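4.2 Self-reported snacking

The Tarnon survey asked 209 adults to recall what they ate between meals. We doubt the answers are worth much. Ó Flaithearta makes the same complaint about the Toledo diaries, where snacks all but vanish on weekends.

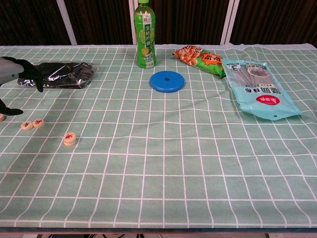 Figure 4. Drink and snack packages on a table.

Nor does a longer form help. The Putus version ran to 400 items, and its authors claim better recall, but they never checked it against purchases. Until someone does, we treat the gain as unproven.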